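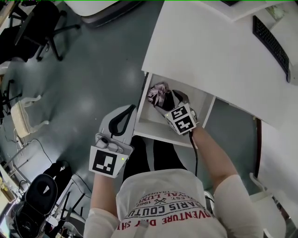
검색어를 입력하세요
검색

그리퍼 작업 일지, 서랍장 편

2024년 4월 4일 목요일

급하게 씀. 오늘 Wikwood 문 닫기 전에 나와야 해서 메모도 제대로 못 했고 지하철에서 폰으로 쓰다가 집에 와서 이어 쓰는 중. 오타는 나중에 고침 (아마 안 고침).

지난 글 이후로 달라진 것부터.

손에 드는 그리퍼 손가락 패드 다시 뽑음. 검정색으로. 저번 패드는 곡률이 너무 얕아서 천을 집으면 끝에서 슬금슬금 빠져나갔다. 새 패드는 끝을 더 말았고 두께는 4mm에서 6mm로. 출력은 밤새 걸어 놨는데 16시간 나왔다. 서포트를 너무 많이 넣은 듯. 채움도 쓸데없이 높았음. 다음엔 세워서 뽑을 것. 세우면 층 방향 때문에 옆으로 부러질까 봐 눕혔던 건데 어차피 패드에 그런 힘이 걸릴 일이 없다. 괜히 걱정.

필라멘트는 Jarkdale에서 산 유연한 거. 처음 이틀은 노즐이 계속 막혀서 욕 나왔는데 속도를 확 낮추니까 됨. 그냥 느리게. 리트랙션도 거의 끄다시피 했고. 실이 많이 생기는데 칼로 긁으면 그만이다. 대신 보관을 잘해야 한다. 뚜껑 안 닫고 집에 간 날 다음 날 출력물은 전부 버렸음. 지지직 소리 나면 이미 늦은 거.

마커판. 이게 이번 주 내내 골치였다. 원래는 판을 본체랑 같이 출력했는데 미세하게 휘어서 Vonex에서 자세가 계속 떨렸다. 가만히 들고 있는데 화면에서는 덜덜덜. 그래서 판만 따로 뽑고, 사포로 평평하게 갈고, 그 위에 마커를 붙였다. 흰 테두리 꼭 남겨야 됨. 처음에 테두리까지 바짝 잘라서 붙였다가 인식이 아예 안 됐다. 한 시간 동안 카메라 탓만 했네. 카메라한테 미안.

손목 쪽 트래커는 큐브로 갔다. 한 면짜리였을 때는 손목만 돌리면 바로 놓쳤는데 옆면에도 마커를 붙이니까 웬만큼 돌려도 따라온다. 모서리 쪽에서 한 면에서 다른 면으로 넘어갈 때 값이 톡 튀는 건 아직 그대로. 면 사이 각도를 정확히 90도로 가정한 게 문제인 것 같은데 출력물이 정확히 90도일 리가 없지. 캘리브레이션 따로 해야 하는데 귀찮아서 미루는 중이다. 다음 주의 내가 하겠지.

케이블은 팔을 따라서 몸 쪽으로 내리는 걸로 결정. 팔 바깥으로 돌리면 책상 모서리에 자꾸 걸린다. 안쪽이 훨씬 낫다. 그래도 팔을 끝까지 뻗으면 살짝 당기는 느낌. 조금 더 긴 걸로 바꿀지 고민 중인데 길면 또 덜렁거리고. 무선은... 배터리 무게 때문에 일단 보류.

이제 본론. 서랍장.

정확히는 서랍이 아니고 책상 밑에 있는 뚫린 칸이다. 목표는 간단함. 안에 든 천을 꺼내서 위에 올려놓기. 내가 먼저 손으로 여러 번 하고, 그 동작을 기록해서 Serrano한테 넘기는 식. Serrano는 우리 집 베란다에 있는 로봇팔 이름이다 (처음 오신 분들 계실까 봐). 1월에 조립 끝내고 지금까지 컵만 옮겼다. 컵 옮기기는 이제 지겹다. 본인도 지겨울 것.

왜 천이냐면 빨래 때문. 거창한 거 없고 수건 좀 누가 대신 꺼내 줬으면 해서 시작한 프로젝트다. 접는 건 꿈도 안 꾼다.

근데 칸 안이 생각보다 훨씬 어렵다. 위에 책상 상판이 있으니까 손이 들어가는 순간 위쪽에서 보는 카메라에는 손이 안 보인다. 당연한 건데 해 보기 전에는 생각을 못 했음. 손목의 큐브가 밖에 남아 있으면 괜찮고, 큐브까지 들어가면 그때부터 기록이 끊긴다. 그래서 몸을 숙이지 말고 팔만 뻗어서, 큐브가 상판 밖에 남는 깊이까지만 넣는 걸로 규칙을 정했다. 천이 안쪽 끝에 붙어 있으면 닿을락 말락. 어깨 아픔. 진짜로.

그리고 천이 구겨져 있으면 매번 집히는 데가 다르다. 컵은 항상 컵인데 천은 할 때마다 다른 물건 같다. 무늬 있는 천으로 하는 건 일부러 그런 건데, 흰색 천으로 하니까 흰 칸 안에서 경계가 하나도 안 보여서 나중에 영상을 봐도 내가 뭘 집었는지 모르겠더라. 색 있는 걸로 바꾸니까 바로 해결. 이건 그냥 처음부터 이렇게 할걸.

오늘 쓸 만하게 남은 기록은 21개. 나머지는 중간에 끊기거나 내가 실수해서 버렸다. 컵 때는 이 정도면 뭔가 배우는 척이라도 했는데 천은 모르겠다. 더 필요할 듯.

옆자리 Meenakshi Dhillon 씨가 보다가 왜 꼭 윗부분을 집냐고 물어봤다. 듣고 보니까 내가 습관적으로 제일 높이 솟은 주름만 집고 있었음. 그것만 배우면 납작하게 깔린 천 앞에서는 멍하니 있겠지. 그래서 후반에는 옆쪽이랑 앞쪽 끝도 섞어서 집었다. 앞쪽 끝은 선반 바닥에 손가락이 긁혀서 힘 조절이 어렵다. 패드가 두꺼워진 게 여기서는 손해다. 얇아야 밑으로 들어가는데 얇으면 또 미끄러지고. 끝만 얇고 뒤로 갈수록 두꺼운 모양으로 다시 그려 봐야 할 것 같다. 오늘 밤에 하고 싶은데 내일 출근.

왼손 그리퍼는 아직 할 일이 별로 없다. 일단 들고는 있는데 양손 동작은 다음 단계. 한 손으로 꺼내고 다른 손으로 받는 걸 해 보고 싶긴 하다. 문제는 양손에 다 끼우면 키보드를 못 친다는 거. 기록 시작 누르고 끼우고, 벗고 멈춤 누르고, 다시 끼우고. 이게 시간을 제일 많이 잡아먹었다. 발 페달 하나 달면 되는데 부품통에 스위치가 있었던 것 같기도 하고. 찾아보고 없으면 주문. 음성 명령 추천해 주신 분 계셨는데 공방에서 혼자 "시작!" 외치기는 좀 그렇다.

조명도 메모. 천장 등이 상판이랑 바닥에 반사돼서 각도에 따라 마커가 하얗게 날아간다. 무광 종이로 다시 인쇄하니까 많이 나아짐. 코팅지 쓰지 마세요. 저는 코팅 예쁘게 하고 기포까지 다 밀었다가 전부 떼었습니다.

Vonex 설정은 노출 수동으로 고정, 필터는 약하게. 필터를 세게 걸면 떨림은 없어지는데 동작이 한 박자 늦게 따라온다. 천 잡는 순간이 뭉개져서 차라리 떨리는 게 나음. 설정 파일 올려 달라는 댓글 봤는데 정리가 안 돼서 지금 올리면 저만 알아볼 수 있어요. 조금만 기다려 주세요.

할 일
- 손가락 패드 끝 얇게 다시
- 큐브 면 각도 캘리브레이션 (미루지 말 것)
- 페달
- 옆으로 깔린 천 기록 더 모으기
- 필라멘트 뚜껑 닫았는지 확인. 닫았나? 닫은 거 같은데

Serrano한테 돌려 보는 건 주말에. 집에는 같은 칸이 없어서 상자를 옆으로 눕혀서 대충 높이만 맞출 생각이다. 높이가 안 맞으면 팔꿈치 쪽이 먼저 부딫힐 텐데 그건 그때 가서. 일단 속도는 제일 느리게 해 놓고 비상정지 버튼 손에 쥐고 할 거다. 컵 때 한 번 벽을 쳐서 아직 자국 있음.

패드 도면 필요하신 분은 댓글 주세요. 지금 버전은 추천 안 하고 다음 버전으로 드릴게요. 졸려서 여기까지.

공유 4
댓글 6

새 글 알림을 이메일로 받아 보세요. 구독은 언제든지 취소할 수 있습니다.

이 블로그는 방문 통계를 위해 쿠키를 사용합니다. 동의 / 설정 변경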